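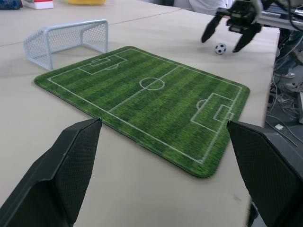 Soccer-field mat on a tabletop, set at an angle.

Section 2: Getting Your Table Ready for the Hundosia League Kit

Okay, you've got your Hundosia box open and you want to play right now. I get it, I did the same thing the first time and had my goalkeeper on the floor before halftime! Give this section a few minutes first. I wrote it for the Treststead tabletop soccer club, mostly for people who are playing at home on a kitchen or dining table, and I've gone back over it a few times (last changes 02/12/2019).

What you need

The Hundosia box, a flat table, a soft dry cloth, a pencil, and a few sheets of scrap paper. If you bought the Gosling goals separately, get those out too. You won't need any glue for this part, so leave it in the drawer.

Setting up the table

1. Clear the whole table, including the fruit bowl you think is far enough away. It isn't. Players need elbow room on all sides.

2. Wipe the table and let it dry all the way. Crumbs under a mat make little hills, and a light ball will find every one of them.

3. Unroll your mat and turn it face down for a while if it came out of the tube curly. I usually go make coffee at this point.

4. Flip it back over and smooth it from the center circle out toward the corners with the flat of your hand. Don't drag your fingernails over the lines.

5. Line it up with the table edges if you like things square. I know people who play on a slant to get more room for their arms, and that's fine as long as both players agree before kickoff.

6. Put the ball on the center spot and let go. If it stays put, move on to step 8.

7. If it rolls, fold a piece of scrap paper and slide it under the table leg on the low side. Try the ball again. Keep folding until it behaves - my old table took half a phone bill.

Caution: Never put the paper under the mat itself. You'll fix one spot and wreck the one next to it.

8. Stand a goal at each end, centered on the goal line, with the posts just touching the back of the white. Gosling goals have a wider foot than the ones in the box, so they may hang over the edge of the mat a bit. Mine do and I've never had a complaint.

Setting up the teams

9. Pop the players out of their trays by pushing from underneath. Pulling on the heads is how you end up with a team of very short defenders.

10. Sort them by base color and check the keepers' rods for bends. A slight bend will straighten in your fingers if you go slowly.

11. Polish each base with the cloth, using small circles. Two minutes a player is plenty. (Yes, it's dull. Put some music on.)

Note: If you're missing a player, the spare base set is part number 1306 in the Fendden catalog. Order the whole set. The singles cost nearly as much and take forever to show up.

12. Flick each player once from the penalty area toward halfway. They should slide and turn smoothly. Anyone who stops short goes back for more polish.

Caution: Keep furniture spray away from the mat and the bases. I tried it back in 2000 and that mat was so slick we had to retire it.

Putting it away

Roll the mat with the printed side out, loosely, and keep it somewhere cool. I had one by a radiator all through November and it never did lie flat again. Players go back in the trays feet first, goals on top, ball in the little bag. If your ball's already missing, check under the couch before you write to me!

The next section covers kickoffs, fouls and what to do when the ball lands on somebody's lap.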